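Budget for a bagging robot, small kitchen

mieke_segers
Hotley quoted us 245 a month to lease an arm for portioning. Sounds cheap until you watch the job.

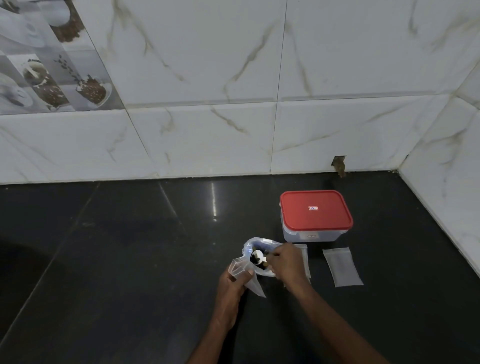 Spoon in one hand, bag in the other.

Has anyone priced the gripper separately?

thijs_k
Gadwood wanted 1,344 for theirs. It hates thin plastic. So do I, but I cost less. 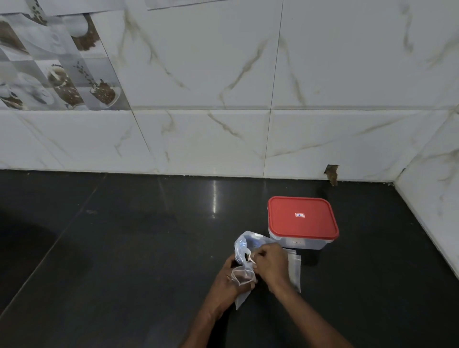 Budget for jammed bags too. We didn't in January.

beryl.t
Disagree. Buy a rigid tub line and skip bags.

mieke_segers
Customers want bags, Beryl.
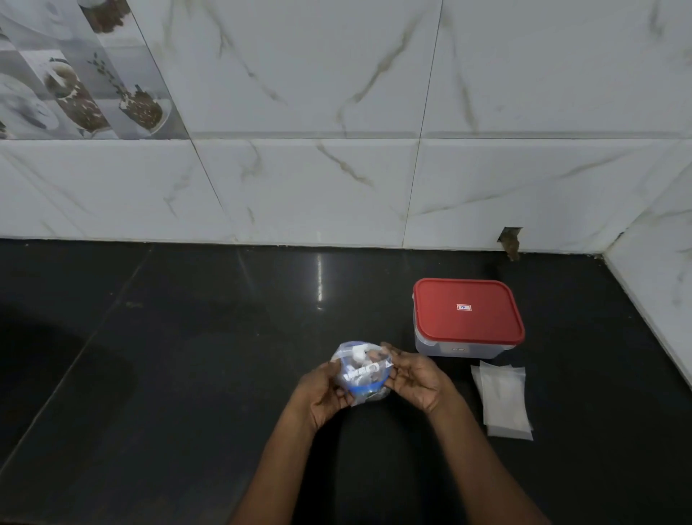 I'll ask Hotley for a two-week trial before I sign.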